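From: Rizal Nair
To: golgate-growers list
Subject: Re: [golgate-growers] Leggy pelargoniums and the August cuttings

Ghazal Naseri wrote on Thursday at 21:14:

> Rizal, you said at the last swap that you'd given up taking
> cuttings in spring and now do the lot in August. Could you write
> up how you do it? Mine have gone very leggy on the landing and I
> don't want to lose Talavera, as I can't find anyone selling it now.
>
> Also, do you use rooting powder? I have a tub which must be years
> old and I don't know if it's worth opening.
>
> And is the Cetham order still going ahead?
>
> Ghazal

Hello Ghazal, and everyone,

I'll take these in order.

I moved to August because my spring cuttings kept rotting. The back bedroom is cold until May and I was watering them as if it was summer. In August the stems are firmer and the nights are mild, and I can leave the trays on the shelf outside the kitchen door until they root. Last year I took 46 and lost 13, most of those from one tray that I let get waterlogged when we were away for the weekend. The spring before that I lost more than half.

I cut just below a leaf joint, a finger's length or a bit less, and take off the lower leaves and any flower buds. Then I leave the cuttings on a sheet of newspaper until the evening so the ends dry over. My mother always did this and I have never tested whether it matters. They go into half compost and half grit, pushed in round the edge of the pot, four or five to a pot. I water once from the bottom and then leave them alone until the top of the compost is pale. No plastic bag over the top. That was the other thing I was doing wrong.

On the powder, I don't use it for pelargoniums. If yours is years old I would throw it out.
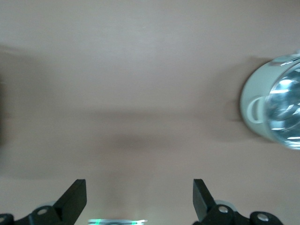 White pot on the table.

For leggy plants, you can cut them back hard and use what you take off. Leave two or three joints on each stem of the old plant. It will look awful for a month. Talavera is slower than most to shoot again from old wood, at least with me, so I would take your cuttings from it first and see them rooted before you cut the parent right down. If you want a spare I have two of it from last year and you can have one. It's a bit lopsided.

The landing is probably too dark for them over winter. If you have a windowsill that gets any sun at all, use that, and turn them when you remember.

The Cetham order is going ahead. I have names from nine people so far. They will do the square pots in boxes of 220, and they want the whole order in one go with one payment. Grit is extra and comes on a pallet, so I would need to know who has room to take it in. Brian's drive is out this year as he has the scaffolding up. If you want pots, tell me how many by next Thursday, off the list please, or everyone gets it.

Someone asked about the Flurkudeck staging. I went and looked at it. It's good and solid but too deep for a normal greenhouse, and you would have to lean across the front row to water the back. I'm sticking with the old shelves.

One more thing. The list archive is up to 2,000 messages and the search has stopped finding anything older than last summer. If anyone kept the long thread on vine weevil, please forward it to me. I have the first few messages but not the part about nematodes and when to put them on.

Ghazal, I'm in most evenings after six if you want to collect the plant.

Rizal

--
golgate-growers mailing list
To leave the list, send a blank message with "unsubscribe" in the subject line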